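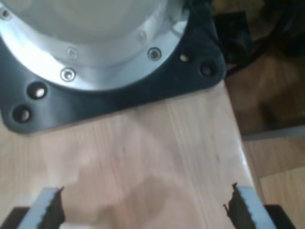
Schraubverbindungen nachziehen: Drehmoment, Setzverhalten und ein alter Schlüssel

Im Mai habe ich den Ständer meiner Tischbohrmaschine zerlegt, gereinigt und neu verschraubt. Vier Wochen später war die Säule im Fußflansch wieder leicht beweglich. Der Grund lag in der Vorspannkraft, und die hatte ich bis dahin eher nach Gefühl eingestellt.

Eine Schraube hält, solange ihre Klemmkraft größer ist als die Summe der angreifenden Kräfte. Das Anzugsmoment ist nur ein Umweg zu dieser Klemmkraft. Der größte Teil des Moments geht in die Reibung unter dem Kopf und im Gewinde, nur ein kleiner Rest längt den Schaft. Ändert sich die Reibung, ändert sich bei gleichem Moment die Vorspannung. Ein Tropfen Öl im Gewinde reicht dafür. Die Tabellenwerte gelten für einen bestimmten Reibwert, und wer den nicht einhält, kann sich die Nachkommastelle sparen.

Dazu kommt das Setzen. Rauheitsspitzen in den Trennfugen werden plattgedrückt, Lackreste fließen weg. Bei kurzen Schrauben mit großem Durchmesser wirkt sich das besonders stark aus, weil wenige Mikrometer schon einen erheblichen Anteil der elastischen Längung ausmachen. Mein Fußflansch war unter den Schraubenköpfen lackiert. Den Lack habe ich jetzt mit einem Flachsenker entfernt und die Auflage mit Bremsenreiniger entfettet.

Der Drehmomentschlüssel ist ein Custatley aus einer Haushaltsauflösung, Skala bis 68 Nm. Gegen einen Hebel mit angehängtem Gewicht geprüft, löste er bei eingestellten 20 Nm deutlich zu früh aus, bei 44 Nm lag er brauchbar. Das ist bei Auslöseschlüsseln mit Feder im unteren Skalenbereich nicht ungewöhnlich. Für kleine Momente nehme ich seitdem den Biegebalkenschlüssel von Ustemis - unbequem abzulesen, aber ohne Mechanik, die altern könnte.

Vorgehen beim zweiten Versuch: Gewinde mit der Bürste gereinigt, leicht geölt, über Kreuz in drei Stufen angezogen. Das Endmoment habe ich wegen des Öls gegenüber dem Tabellenwert für trockene Gewinde reduziert. Am nächsten Morgen gegen acht alles gelöst und erneut angezogen, damit die Setzbeträge der ersten Runde nicht in die Vorspannung eingehen. Federringe sind entfallen. Gegen Losdrehen bringen sie bei dieser Festigkeitsklasse nichts, und sie fügen eine weitere Trennfuge hinzu.

Nach 143 Bohrungen in Baustahl zeigt die Messuhr an der Säule keine Veränderung. Offen ist noch die Klemmung des Tisches, dort sitzt ein Gussteil mit ausgerissenem Gewinde. Ich werde es aufbohren und einen Gewindeeinsatz setzen, sobald der passende Bohrer da ist.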